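May, evening

Batch four of the mayonnaise trials. Same formula as batch three except for the acid: cider vinegar in place of lemon juice, same weight. One whole egg, 200 g neutral oil, mustard, salt, 20 g vinegar. Stick blender in the narrow jar, head flat on the bottom until the white reached the shoulder of the jar, then lifted slowly.

It held. Texture firmer than batch three. A spoon dragged through it left a channel that had not closed when I finished washing up. Taste was sharp at the front and flat afterward. The mustard was hard to find under the vinegar. I will try half vinegar and half lemon next, and keep the total at 20 g so that only one thing changes.

Notes on temperature. The egg came straight from the refrigerator this time. I had read that this would cause it to break, and in the hand-whisked batches I believed it. With the stick blender it made no difference I could detect. Batch two used a room-temperature egg and broke anyway, so temperature was not the cause there. My current explanation for batch two is the jar. It was too wide, the egg spread out thin, and the blades were pulling oil from the first second. Ulla's suggestion was that I lifted too early. Both could be true. To separate them I would have to make another batch in the wide jar and hold the blender still, and I do not want to spend another 200 g of oil on a question I can avoid by using the narrow jar.

Oil. The Dullon sunflower is finished. I have opened the Zedine canola and smelled them against each other using the last of the Dullon in a cup. The Zedine has a faint cabbage smell that the Dullon does not. In the finished mayonnaise I could not pick it out, but the vinegar is covering a lot in this batch, so the comparison is worth very little. Repeat with the half-and-half acid.

Salt. I have been weighing it on the large scale, which does not register small additions. Two pinches went in before the number moved, and then it moved by more than it should have. The salt figures for batches one to three should be treated as unreliable and I have marked them that way in the margin. From now on the salt gets dissolved in the vinegar first. I can make up 100 g of salted vinegar at a time and weigh out what I need from that.

Storage. Batch three, in the glass jar with the Skallalo lid, has a thin ring of oil at the surface. The one in the plastic tub does not. Same batch, same shelf. The glass jar was at the back, against the cold plate, and I suspect it partly froze. Moved it to the door. The date on both is the same and both go out tomorrow whatever they look like. Raw egg, no exceptions.

Ate batch four with boiled potatoes and the rest of the smoked fish. Better with the fish than on its own, which I should have expected. Nii Boateng took a spoonful on bread and said too much mustard. I had just written down that I could not taste the mustard. Recorded both. I may need to stop tasting everything myself straight from the spoon, as by the fifth or sixth taste I am mostly tasting vinegar from the earlier ones. Plain bread between samples helped a little.

Went out to Hägglund for eggs and vinegar. They sell the cider vinegar in 500 ml bottles, stated at five percent acid, and the label on the old bottle in my cupboard says six. That is a difference of a sixth, enough to matter at 20 g. I used the old bottle today. The new one goes into the next batch only if I correct the weight, or else I am changing two things again. Put a strip of tape on each bottle with the percentage. Eggs were the medium size. Previous ones were large. I will weigh each egg out of the shell from here on and scale the oil to it.

To do before batch five: wash the narrow jar properly (there is a film at the shoulder), find the small scale, buy lemons, ask Ulla whether she wants the garlic version kept separate or simply stirred in at the end. She uses hers within a day, so stirring in at the end is probably enough. 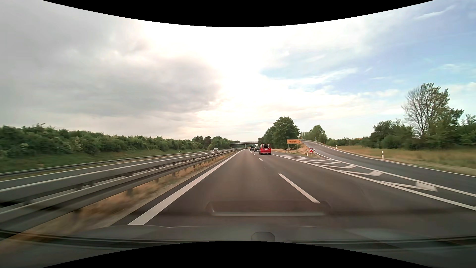
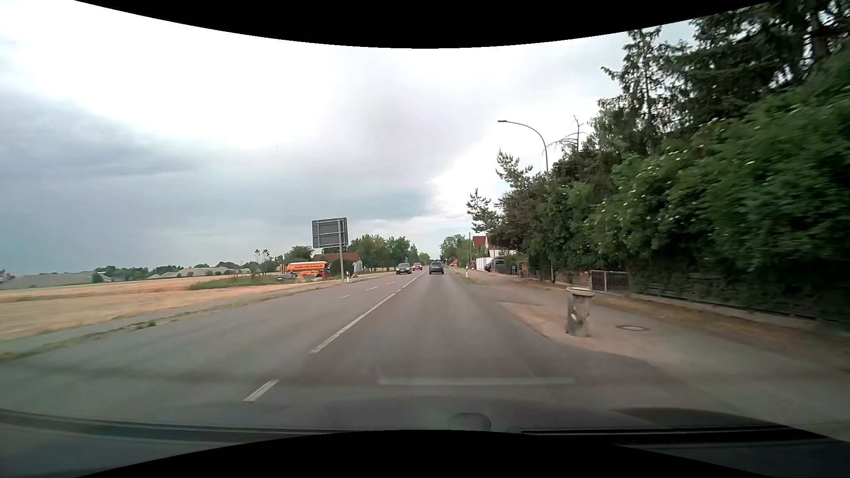
Other cars on the road, a red one among them both times.

Small scale found, in the drawer with the candles. Battery flat.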